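Household Automation Help: Rules and Good Practice

What rules should a shared kitchen counter follow when a robot arm handles food packets?

Posted by Gisora, July 25, 2025

Our association in Dumton is preparing a written code of practice for arms used at domestic worktops. Members disagree on whether packaged food may remain within reach while the arm is moving.
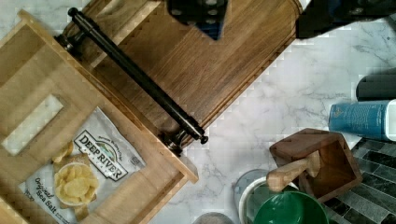 Urklow asked whether the code would cover sealed packets only, or open food as well. It is intended to cover both, and a draft is due in September.

Toledo Bench Group

Our own rules run to 4 pages. Rule 2 requires a speed limit to be set before any person reaches over the worktop. Rule 8 requires the stop button to be tested at the start of each session.
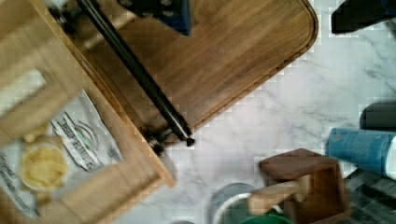
Responsibility for the layout should rest with one named role. That role signs the sheet before power is applied. The sheet should list whatever lies near the path of the arm, including items that can roll, such as the blue cylinder on its side, and open containers, such as the wooden box with the stick leaning out of it.

Counter489

Just keep everything well back. We never wrote anything down.

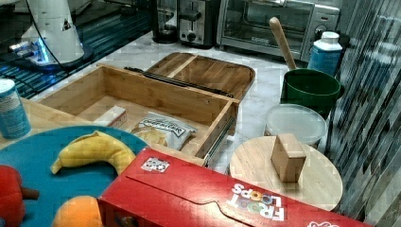
Related topics

Cleaning grippers between tasks
Keeping a record of stoppages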